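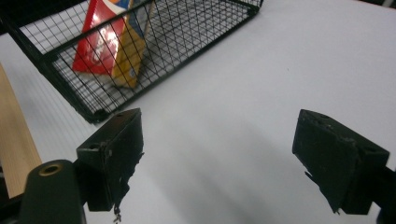

Chapter 4
Draw Calls and the Cost of Submitting Work

4.1 Why this chapter comes before shaders

Most students want to write shaders first. Shaders put colors on the screen, and a small change to one shows up right away. The programs in this book spend a good part of their time somewhere else, though, in the code that runs on the processor and tells the graphics card what to do next. If that code is slow, the card sits idle and no amount of shader work will raise the frame rate.

By the end of the chapter you should be able to say what a draw call is, read a frame timeline, tell whether a program is limited by the processor or by the graphics card, and cut the number of state changes in a small renderer. You will need the Carley sample program from Chapter 3. If yours does not build, go back to Section 3.6 and fix that before reading further.

4.2 What a draw call does

A draw call is a request to draw a set of triangles using the current settings. The settings include the vertex buffer, the textures, the shader program, the blend mode and the depth test. Together they are called the pipeline state.

The call looks like one line in your source code. Several things happen behind it. The runtime checks that the arguments are legal. The driver looks at which parts of the state have changed and translates them into commands the hardware understands. Those commands are written to a buffer in memory, and at some later point the buffer is handed to the card. Your function usually returns long before any triangle is drawn.

The delay matters when you measure things. If you put a timer on each side of a draw call, you are timing the work of recording the command. To time the drawing itself you need a timestamp query, covered in Section 4.7.

4.3 Older and newer interfaces

In the older style of graphics interface, the driver does a great deal on the program's behalf. It tracks which resources are in use, decides when memory can be freed, and inserts waits where one operation depends on another. The program can change one setting at a time, in any order. This is easy to use. It also means the driver often cannot tell what the full state will be until the draw call arrives, so it has to do its checking late and do it again whenever something changes.

In the newer style, the program builds most of the pipeline state ahead of time as a single object. Checking happens when the object is created, normally while a level is loading. Commands are recorded into lists, and different lists can be recorded on different threads. The program also takes over jobs the driver used to do, such as waiting for the card to finish with a buffer before writing to it again.

The newer style does not make the card itself faster. A program that was already limited by pixel shading will run at much the same speed after being moved over. A program limited by the processor may gain a lot, provided the new code is written with care. A direct port that creates pipeline objects in the middle of a frame will often stutter worse than the original.

4.4 A worked case: the Sisodia town map

Madhu Pathak wrote the Sisodia renderer as a teaching tool, and its town map, Brenditport, is used in the exercises for the next three chapters. The first version of the map issued 667 draw calls per frame. Each lamp post, window and fence panel was submitted separately, in the order in which it had been placed in the editor.

Submission took 9 milliseconds on the lab machines. A frame at 60 frames per second lasts 16.7 milliseconds, so more than half of the budget was gone before game logic, sound or input had been counted.

Two changes were made. First, the objects were sorted by pipeline state, so that everything using the same shader and blend mode was drawn together. The number of draw calls stayed the same and the number of state changes dropped to 31. Second, repeated objects such as the fence panels were drawn with instancing, where one call draws many copies and reads each copy's position from a buffer. After that the map needed about 40 draw calls.

Transparent objects were left out of the sort. They have to be drawn from back to front for the blending to come out right, and sorting them by state would break that order. Chapter 7 returns to this problem.

4.5 Finding the limit

Before changing anything, find out which side is holding the program back. A quick test is to shrink the window to a quarter of its size. If the frame rate rises a good deal, the card was probably busy filling pixels. If it hardly moves, look at the processor next, or at the vertex work. Turn off vertical sync before you try this, or the display's refresh rate will hide the result.

The Damelach profiler, installed in Chapter 1, shows the same thing in more detail. Open a capture and compare the two rows labeled Submit and Execute. Long gaps in the Execute row mean that the card was waiting for commands.

Terms used in this chapter

Command list: a recorded series of commands, sent to the card as a unit.
Instancing: drawing many copies of a mesh with one call.
Pipeline state: the full group of settings that apply to a draw call.
Submission: handing recorded commands to the card.

Before you go on

Build the unsorted version of the Brenditport map and save one capture from it. Keep the file, as Section 4.6 begins with the Submit row from that capture.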